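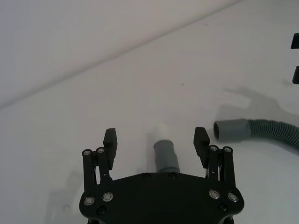
Can a drain hose be joined to a separate end cuff without glue?
A push-fit or threaded cuff needs no glue, provided the cuff and the hose end are made to the same nominal bore. Glue is only called for on plain sleeves with no thread or lip, and the maker's sheet will say so.

Support > Drainage > Hoses and cuffs > Joining a cuff

Applies to corrugated drain hose in the Somero and Hormont ranges. Older Fudau hose has a molded end and can't be fitted this way.

Before you start

Work on a flat, clean table. Wipe the inside of the cuff and the outside of the hose end with a dry cloth. Grit on either face will hold the joint open. Check the bore marking, 19 on the standard hose, against the marking on the cuff.

If the hose has been stored coiled, lay it out straight for 10 minutes. A hose that pulls to one side will seat crooked.

Joining

1. Hold the hose by its smooth end fitting. Gripping the ribs lets the hose twist.
2. Hold the cuff in the other hand with its mating end toward the hose.
3. Bring both parts onto one line before they touch.

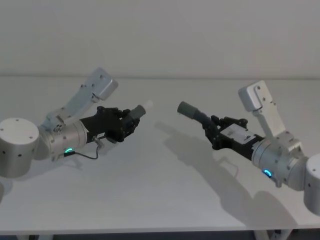
4. Push straight in until the cuff stops. Do not rock it from side to side.
5. On threaded cuffs, turn back until the thread drops, then turn forward by hand. Up to 2 full turns is normal. Do not use pliers.
6. Pull lightly. The cuff should not move.

If the cuff stops short, take it off and check the rim for burrs. Trim with a sharp blade and wipe again. A cuff with a split rim should be replaced. The Swanepoel cuff, part 59, has a shallower lip and stops sooner than the others.

Run clean water through the hose before connecting it to an appliance and look for drips at the joint.

Contact | Copyright 2019 | Back to top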